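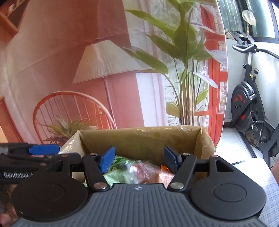 Binstead Allotment and Garden Society
Minutes of the January meeting, held in the back room of the library, Wednesday, 7.30 pm

In the chair: Eleni Dimitrov
Minutes taken by: Wojciech Malinowski
Apologies: Cheng-en Fu (on nights this week, and sends his love to everyone, particularly whoever made the ginger cake)

1. Welcome

Eleni wished us all a happy new year and said how lovely it was to see so many faces on such a filthy evening. She asked that we get through the water business before tea, as last time it rather took over.

2. Minutes of the last meeting

Agreed, with one correction. The plum tree by the lower gate belongs to plot 73 and not to its neighbour, and Wojciech is sorry for the muddle, which had led to one or two cross words over the hedge.

3. Water

Berkay Özkan has walked the whole length of the pipe and thinks the trough at the Clendau Lane end is losing water at the joint. He has had a price of £124 to put it right, including a new ball valve. There was a good long talk about whether we might do it ourselves, and several people remembered the last time we tried. Agreed to pay for the repair and have it done before the taps go back on. Vinh Thân asked if the trough could be lifted a little at the same time to spare our backs, and Berkay will ask. 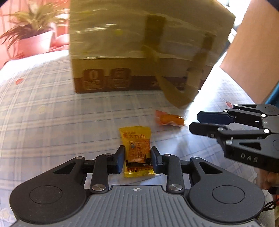
4. Seed order

The order goes in at the end of the month. Vinh has the list and would be very grateful for clear handwriting this year (he is still not sure what "blue stranglers" were meant to be, though he enjoyed looking). Seed potatoes will be shared out in the hut as usual, so please bring your own bags or egg boxes. It was agreed to try the Dizon shallots again, as last summer was hardly a fair test of anything.

5. Waiting list

There are 13 names on the list and two half plots coming free. Eleni will write to the first two and show them round, weather permitting. She reminded us how daunting a patch of couch grass can look to a newcomer, and hoped we would all stop and say hello.

6. Any other business

The bonfire heap is not to be lit until somebody has checked it for hedgehogs. The padlock on the top gate is stiff again and Wojciech will bring some oil. Berkay has a great many leeks and begs people to help themselves.

The meeting closed at 9.10 pm. Next meeting in March, same room, and Vinh will bring the milk.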